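How to Put Together a Faculty Search Packet

Posted 6 Jun 2022 in Department Handbook, Osthorpe College

Department chairs at Osthorpe run most of their own faculty searches, and the packet is the part that gets sent back most often. These steps cover what goes in it, in what order, and who signs. They apply to full-time teaching and research positions. Adjunct hires use the short form.

Before you start

You need an approved position number. If the dean's office has not issued one, stop there and ask. You also need access to Stekus, the hiring system, with the chair role turned on. Having the faculty role is not enough, and the screens look nearly the same.

Step 1. Write the position description

Keep it under 400 words. State the rank, the start date, the teaching load and the campus. If the person will teach at the Plostbridge site even one term a year, say so in the first paragraph. List required qualifications separately from preferred ones. Anything you list as required will be used to screen people out, so check that you mean it.

Step 2. Choose the search group

Five members is usual. At least one must come from outside the department, and everyone must have finished the search training within the past two years. Stekus will let you add a member whose training has lapsed, but it will hold the packet later without telling you why. 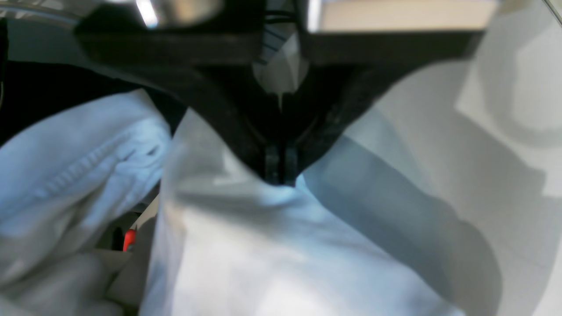 A reader wrote in to ask whether the outside member could come from another college, and added that in a department of four there was hardly anyone left to ask. The answer is yes, with a short note from the dean. Attach the note under Supporting Items and leave the department field blank for that member.

Step 3. Fill in the budget page

Enter the salary range, the startup request and the travel money for finalists. Travel is capped at 2000 dollars per finalist. Advertising has its own line. Do not fold it into travel – the two come out of different accounts and the page will be returned.

If the position carries startup funds, use Form 694 as well. Fill in the equipment section even when the amount is zero.

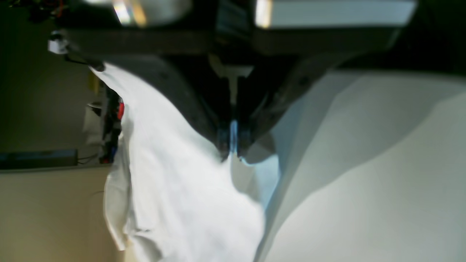

Save the form as a PDF before you upload it. Stekus accepts spreadsheets but strips the signature block from them.

Step 4. Add the screening sheet

The sheet lists the qualifications from Step 1, in the same words, with a column for each member's rating. Use the standard template unless the dean has agreed to something else. The Keskin Hall office keeps paper copies for groups that prefer to work that way, though the ratings still have to be typed in afterward.

Agree on what the ratings mean before the first file is opened. Write it at the top of the sheet in a sentence or two.

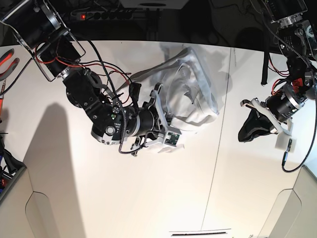 Step 5. Get the signatures

The order is chair, dean, provost's office. Send the packet on from inside Stekus. An emailed copy does not count as submitted. Allow ten working days, and longer in July, when the provost's office closes on Fridays.

Step 6. Post the ad

Once the status reads Released, the ad can go out. It must stay open for at least 30 days. If more than 50 applications come in, you may close it on the posted date without asking for an extension review.

If the packet comes back

Open the Comments tab first. Fix only what is listed and resubmit under the same number. Starting a new packet puts you at the end of the line and cancels any signatures you already have.

Related pages: Campus visit schedules. Reference checks. Short form for adjunct hires.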